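Chapter 6
Wrist-Mounted Vision as a Purchased Kit

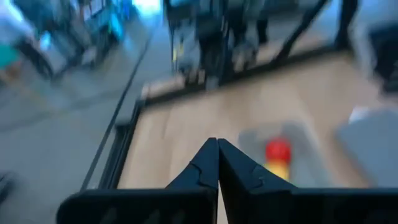
Illero Kershaw
Lecturer in Mechatronics and contributing author

A two-finger gripper reaching over a wooden table gives a wrist camera very little unobstructed ground. The fingers occupy the lower part of the view at all times, and the target, in this instance a small red-and-yellow object at a grey tray, lies just past one fingertip. When the wrist moves quickly during an exposure, edges smear across the whole view. Colour may survive where outline does not.

This chapter evaluates the Bridach wrist kit, sold as an add-on for light bench arms. The kit comprises a camera module, a clamp bracket, a cable harness and a licence for the Sinel calibration software. It is offered in 2 versions, which differ only in the length of the harness: 585 mm for compact arms and 1219 mm for arms with an external cable run. The arm, gripper and work surface are supplied by the purchaser.

Three properties govern whether such a kit suits a given cell. The first is occlusion, the portion of the view lost to the fingers at each opening width. The second is exposure time relative to wrist speed. The third is the repeatability of the bracket after removal, as any shift in the mount invalidates the stored hand-eye transform.

The vendor's data sheet treats the first property in detail, gives the second for a stationary wrist only, and omits the third. Section 6.1 sets out a bench procedure for measuring all three. Section 6.2 applies the procedure to the shorter harness version, and Section 6.3 compares the results with those from a fixed overhead camera.

Readers should be familiar with homogeneous transforms and the pinhole camera model. Distances are in millimetres, and the tool frame has its origin midway between the fingertips.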